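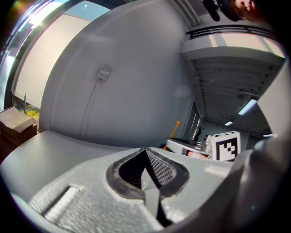

Accueil | Portails | Index | Contribuer

Carton ondulé

Le carton ondulé est un matériau d'emballage constitué d'une ou de plusieurs feuilles de papier cannelé, collées sur des feuilles planes appelées couvertures. On le désigne par le nombre de ses cannelures : simple face, double face, double-double.

Fabrication

Le papier est ramolli à la vapeur, puis formé entre deux cylindres dentés. La colle, à base d'amidon, est déposée au sommet des ondes. L'onduleuse de Furberg produit des plaques de 117 et 123 cm de laize.
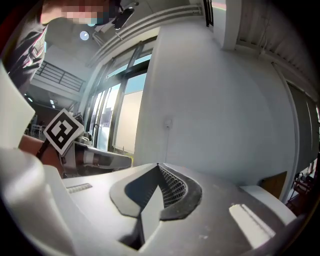

Propriétés

La résistance à la compression verticale dépend du grammage, du profil et de l'humidité ambiante. Elle diminue lorsque les caisses sont gerbées en quinconce.

Ce site utilise des cookies. Accepter | Refuser

Contact | Haut de page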